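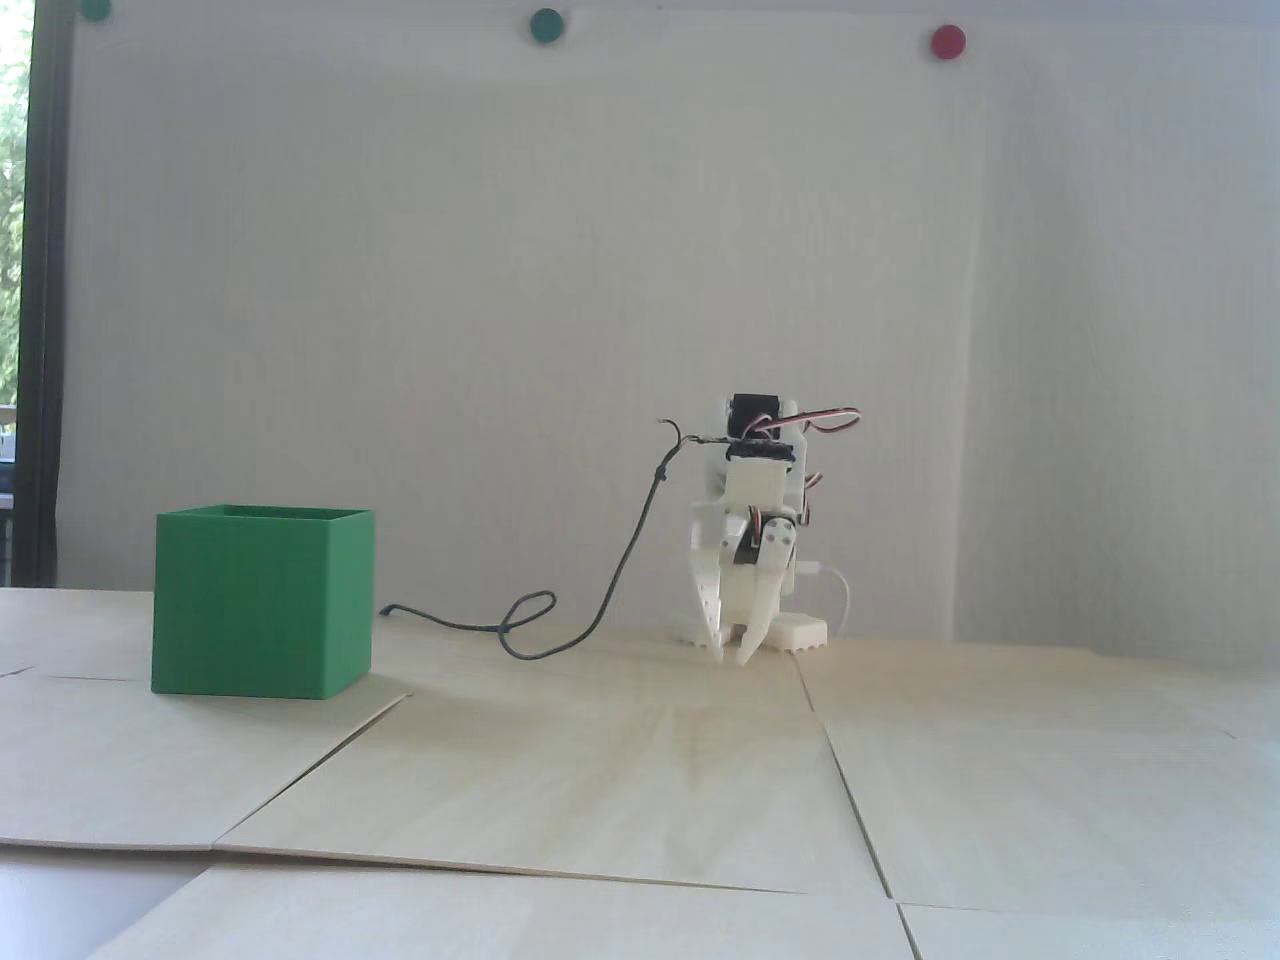 One early reader of this card wrote that a machine which needs a tidy table before it can tidy anything has not done a chore yet. Fair enough, and the figures further down should be read with that in mind.

Dondano tabletop tidying set

Contents
70 tasks, 200 runs. Each run is a log of servo positions and a text note saying how it ended. The tasks are small household and workbench jobs: put a bottle cap in a box, pick up a peg, move a sponge from one side of the table to the other.

Hardware
A small white 3D-printed robot with hobby servos and a claw gripper of two curved fingers. The green box is printed too. The print files are in the Zavstead folder. Servo horns are not included.

What works
Light, stiff things that stand proud of the table. Caps and pegs are fine most of the time – the fingers close round them and the drop into the box is easy.

What does not work yet
Cloth of any kind. Coins and washers lying flat. Anything that rolls. Sorting screws by length was tried in May and taken out of the set, as the notes were not good enough to use. Wiping up was never tried.

Known problems
4 runs have gaps in the log. 2 tasks share a name and should be told apart by folder. Positions were not corrected for wear in the gears, so older runs drift a little.

Use
Good for testing small grasping models on cheap hardware. Please do not quote the results as evidence that a robot can clear a kitchen or run a packing bench. The Nasution loader reads all the logs; the Fomine one skips the text notes.

Last changed Mon 19 October – folder names only, no new runs.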